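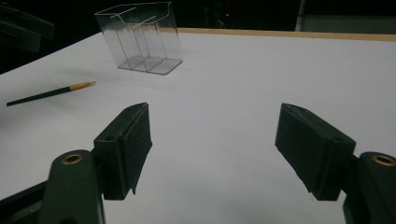
Well, we made it to April and the Setlow robotics club still has most of its screws! For those who missed the last newsletter, we've entered the Studham student challenge this year, in the tabletop category. Our project is called Flikix (the name won by a single vote and I've made my peace with it). The idea is that you do a small desk job yourself with a pair of hand-held grippers, over and over, and the practice runs get saved so a robot arm can learn from them later.

Small desk jobs are harder than they sound. We picked putting things away in a clear organizer, the kind with skinny dividers, and I figured we'd have it down in an afternoon. Ha! So far we've logged 187 runs and I've thrown out 68 of them, mostly mine. You get the thing pinched, you swing it over, you feel great, and then the end of it catches on a divider you can barely see. See-through plastic is a mean choice and I'd vote for it again.
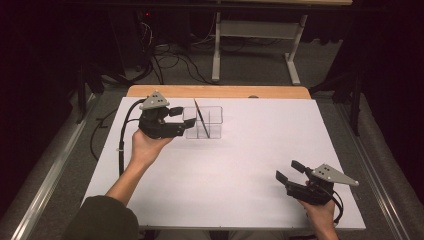 Flikix practice, with a gripper in each hand and the clear box toward the far side of the table.

A few of you asked at pickup whether your kid needs to know how to code to join. Nope! Right now we need patient hands a lot more than we need programmers, and we have 16 students trading off in short turns. Ten minutes is plenty before your thumbs start complaining.

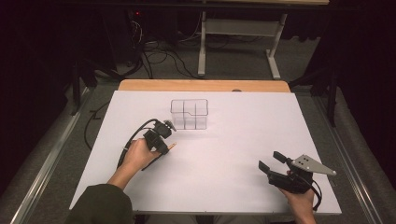 Cables have been my personal headache this month. Each gripper has its own, and if it drags across the work area it tugs your wrist right when you're lining up. What's working for me is letting the left one arc out to the side and run off past the edge of the board, like it's doing here, so there's a big open stretch of white between the two grippers and nothing to snag on. Try it that way on your next turn and tell me if it feels better. I'm left-handed, so I may be the wrong person to judge.

Next up is the Conneely round, where you get 10 tries and they all count, so we'll be practicing without do-overs from now on. Doors open at 3:30 as usual. Please bring a snack that doesn't leave orange dust on everything!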